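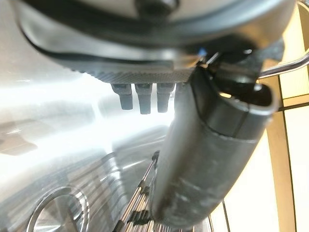

Polstead 共享工坊 · 杆件与小五金组

2024年2月3日 星期六
文:Lamisi Amissah

借杆子之前大家常问的那些事

从去年十一月我接手这个组开始,信箱里来来回回就是那么几个问题,我回得手都熟了,干脆写成一页放着。以后谁再问我,我就把链接甩过去(开玩笑的,还是欢迎来问,尤其是带着图纸来问!)。写得比较随意,想到哪儿说到哪儿。

我不是会员,能借杆子吗?

能进来看,也能坐下跟我们聊,借走就得先入会了。会费一年192,开放日当天在前台办,办完当场就可以借。要是你只做一个小东西,用完就走,那更划算的办法是请一位会员陪你在工坊里做,杆子不出门,我们不收钱。

押金多少?什么时候退?

34,不管借多借少都是这个数。还回来的时候我们看一眼,没弯没毛刺,马上退。弯了一点点也别慌,拿来给Kobina Eshun看看,他有办法校直的就校直,校不直的我们截短了放进短料桶,照样有人用。真正让我头疼的是自己在家用钳子掰过的,掰出一圈牙印,滑块一过就卡。

最长有多长?

架上常备的光杆最长764毫米。再长就要跟Kwesi Ofori预订,他跑Wumbei那边的料行,去一趟总得凑够几个人的单子。急用的话别等他,自己去买,买回来我们可以帮你切。

能不能替我切?切面平吗?

能。切完一定要倒角,哪怕你觉得“反正那头要插进孔里看不见”。我自己偷过一次懒,结果一整个下午都在跟一个塞不进去的端头较劲,手指头还划了个口子。锉刀挂在台虎钳旁边,左右各转几下,用指甲背轻轻刮过去不挂就行。写切割单的时候请写成品长度,不要写“比上次那根短一点”,我真收到过这样的单子,连上次是哪根都没写。

杆子脏了用什么擦?

干的软布先擦一遍,把灰带走,再换一块沾一点点轻机油的布薄薄抹开。注意是薄薄的!油一多就粘灰,过两个礼拜摸上去跟砂纸似的。千万别用洗洁精水泡,我知道有人这么干过,我不点名。砂纸也请放下,光杆一打磨就不是光杆了。

装在杆上的小夹件,还的时候要不要拆下来?

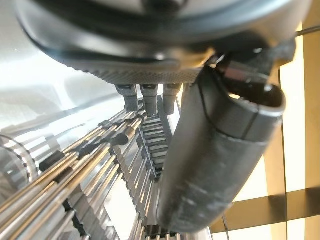

还东西的规矩里,夹件这条问的人最多,我的回答是:自己装上去的请拆,原来就在上面的请别动。夹件的位置往往是上一个人一点一点试出来的,你顺手一撸,人家又得从头来。像照片里那些银亮的细杆,一根挨一根排得那么密,上面夹着的黑色小件有的聚成一簇,再往远处又有一组,换成你自己借的那套也是一个道理,动之前先拿手机拍一张,还原的时候对着看就好。实在拆不动也别硬撬,先松一松再往杆端退,退到头自然就下来了。要是上面有螺丝,请用对号的批头,批头花了吃亏的是下一位。

那些杆子排得那么密,我怎么抽出中间的一根?

先问一下当天值班的人,看这排能不能动。能动的话,两只手,一手托一手引,顺着杆子的方向慢慢退,别往上撬。往上一撬,旁边几根全跟着别劲,表面就蹭出道子了。我们现在的习惯是从靠外的一侧先取,里面的留着,除非你非要某一根不可。戴手套也请戴干净的,沾过切削液的那双放到门口的盆里去。

靠近横向金属片的地方,手能伸进去吗?

不要伸。薄片的边再光滑,蹭到指节还是疼,而且小东西掉进缝里特别难找。掉了垫圈就喊一声,Ultan Costello有一根磁铁棒,伸下去吸就行。铜的吸不上来,那就用镊子,慢慢来,别晃架子。

我自己的杆子可以寄存在工坊吗?

可以,最多2周。两头都贴纸胶带,写上名字和放进来的日子,只贴一头的话,别人从另一头看过去根本不知道是谁的。过期我会先发消息提醒,提醒完再过一个开放日还没动静,就当捐给组里了。Kobina Korletey有几根因为这个变成了公用的,他现在每次来都要跟它们打个招呼,哈哈。

不锈钢的和镀铬的能混着放吗?

请分开。看着都亮闪闪的,硬度和脾气差得挺多,混在一起有人拿错了去攻丝,丝锥当场就断。拿不准是哪种,放到“待认”那一格,我或者Kwesi有空会去看。请不要凭感觉往格子里塞,认错一根比不认麻烦得多。

你们跟Vornow那边的工坊是一家吗?

不是一家,不过会互相借料。会员卡不通用,押金也各收各的。他们的短料比我们多,想做小滑台的朋友可以去那边问问,说是我介绍的也行,虽然没有折扣。

有没有入门的课?

有一个下午的小课,讲怎么量、怎么切、怎么倒角、夹件怎么上才不偏。下一次的时间我还没定,要看Kanness那间教室哪天空着,定了会贴在前台的板子上。想来的先发信留个名字,顺便写一下你打算做什么,我好提前把料备出来。自己带的杆子也可以,带来之前擦一擦,拜托了。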